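Melamine trays warping in a commercial dishwasher
Allum Kitchen Help — Dishwashing and Cleaning

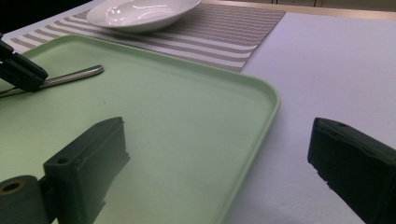
Trays no longer sit flat after a few months
posted by tray_stack36

We run a lunch counter with a high-temperature door machine. The trays are melamine, bought in September. Several now rock on a level counter, and the stack leans. Cycle time and detergent have not changed. Is this the heat, the rack, or a bad batch?

Festudby
3 May 2021

Check the final rinse temperature at the manifold with a test strip. The display on many machines reads the booster tank, so it can differ from what the ware gets. Next, look at how the trays are racked. A tray wedged between pegs under load will cool in that shape. Use an open-end tray rack, leave one slot between pieces, and let them cool standing up before stacking. Stacking hot is the usual cause — the weight of the pile sets the bend.

If the underside is stamped with a temperature limit, compare it with your reading.

Flores_dish

Ours did the same. Switched to fiberglass, no trouble since. They cost more.

jisa2

Are you sure they are melamine? Polypropylene trays look similar and soften sooner. Melamine is stiff and tends to crack or craze before it bends much. Press on a corner. If it flexes easily, it is probably polypropylene, and I would run those in a low-temperature machine only.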